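Cable corner notebook, Tuesday, August

Sorting the tabletop bins, second pass

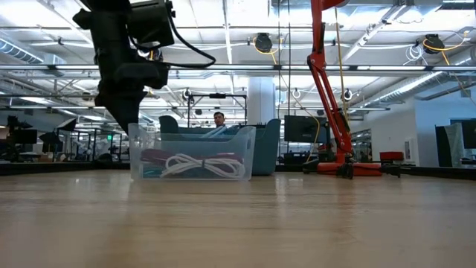

Where things stand at 10:15

Clear bin is now the cable bin, full stop. White and maroon go in together for the moment, bundled separately. The white one is tied in the middle with a small dark tie so the loops spread out on both sides like a bow, and I love it. You can spot it through the wall of the bin without lifting anything out! I'd like every bundle to end up looking like that one.

The bigger teal bin goes straight behind the clear one. High ends, low front, so you can reach over the clear bin and into it without moving either. I tried them side by side last week and kept having to shuffle both along to get any elbow room. Front and back is much better. Long light blue strips stay in the teal bin, leaning, ends up.

How I'm tying them (so we all do the same)

Loop over the hand, about as wide as a palm plus thumb. Don't wind around the elbow, it puts a twist in that never quite leaves. Flatten the loops, pinch the middle, tie there. One tie only. Leave both plug ends hanging out a thumb's length so you can see what you've got.

I went through a pack of 100 ties from the Nosto box and they're good: small, grippy, reusable if you're patient with the tail. The Skaltley ones are wider and I find they slide on thin cable. Keep those for the fat extension leads under the bench, where they do a great job.

Short cables (less than an arm's length) don't want the bow. They spring open. Fold in three and tie near one end. I fought with one for ages before giving up on symmetry.

The big count

Did the inventory properly this time, since the sheet had drifted. Total line items across the Murum shelves and this table: 3,808. Of those, 1,908 are cables, adapters and leads, so just over half of everything we own is a thing that connects two other things. I was delighted by this and told everybody at lunch.

131 of the cables have no label at all. They're in the gray crate by the door, not on the table. Please don't "just borrow" from the crate until they've been tested, or the number is wrong again by Friday.

Color notes

White: keep at the front of the clear bin. They get grabbed most and it saves digging.
Maroon: behind. Same tie, same size loop. The color is lovely and easy to find, would happily order more.
Teal odds and ends: bottom of the clear bin for now, left corner. Needs a home of its own, maybe a small lidded tub from Rana if they still do the flat ones.

Things I tried and dropped

Paper sleeves. Looked beautiful for one day, then tore.
Zip bags. Cables come out with a bend, and you can't tell full from empty in a pile.
Hooks along the table edge. Everything snagged on sleeves, mine included.
Sorting by length. Sounds sensible, falls apart when you put things back in a hurry. Color first, then length inside the color if you have the energy.

Why clear bins win

I was unsure about see-through bins, thought they'd look messy. They do look a bit messy! But I timed myself fetching the same lead from the old cardboard box and from the clear bin, five goes each, and the bin won every time. The dip in the front rim helps a lot too. Hand goes in at the low spot, bundle comes out, nothing else follows it.

One small thing: the light bounces off the tabletop in pale streaks and makes the walls of the bin harder to see through from some seats. Might try a dull mat under it. Cork if there's any left in the store room.

To do

Retie the maroon bundles that were done before the thumb-and-palm rule.
Print labels, big type, two per cable, one near each plug.
Measure the light blue strips and write the length on the teal bin.
Ask about a second clear bin the same size. Must have the raised corners so they stay lined up.
Update the sheet with the new totals before I forget what 1,908 was.

3:40 pm. Labels printed but the roll ran out partway through the whites. New roll is on the Skaltley order. Finishing the rest by hand in marker, which looks friendly enough.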